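Cutting Your Fridge's Running Costs Without Buying Gadgets

Every winter the same tips go round, and most of them are sold by somebody. I don't trust a tip until I've tried it with a plug-in meter, so this page only covers what I could check at home.

What to ignore

Magnets, "energy saver" plugs and coil sprays. I tested a Skeltero plug for a whole month in February and the meter showed no difference I'd put money on. It went back for a refund.
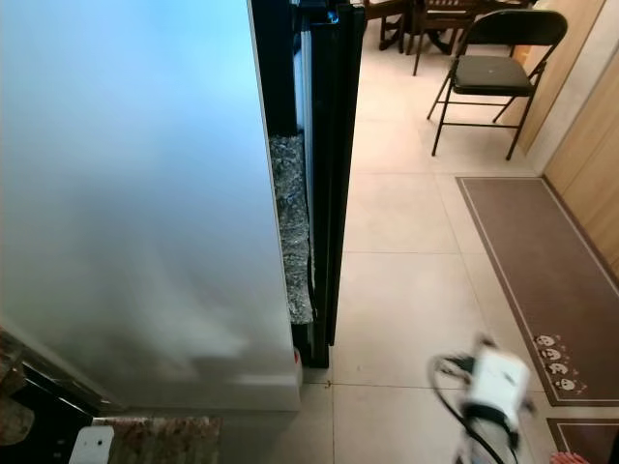

Step 1: Check the door seal

Shut a strip of paper in the door and pull. If it slides out with no drag, clean the rubber with warm soapy water and try again before you order a new one. Sellers love to tell you it must be replaced. Mine only needed a wash.

Step 2: Measure the temperature properly

The dial numbers mean very little. Stand a thermometer in a glass of water on the middle shelf and leave it overnight. You want it under 5 degrees. Much colder than that and you are paying for nothing.

Step 3: Leave a gap at the back

Check the manual for the distance. Mine asks for 30 mm, though I've seen websites insist on 100 mm for every model going, with no source given. 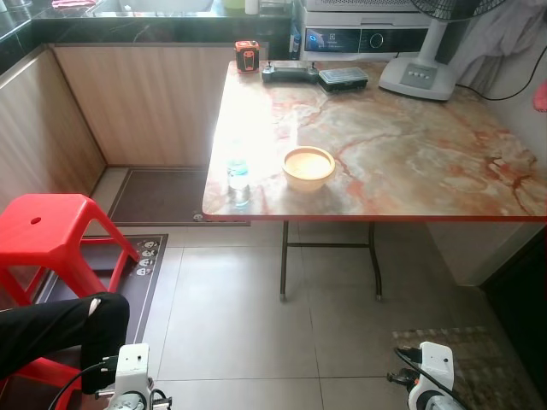
Write down the meter reading before you move anything, then again after a full week, and keep the room at much the same warmth. A single day proves very little. Ourania Chatzigeorgiou wrote in to claim she had halved her bill this way; I'd like to see her readings first.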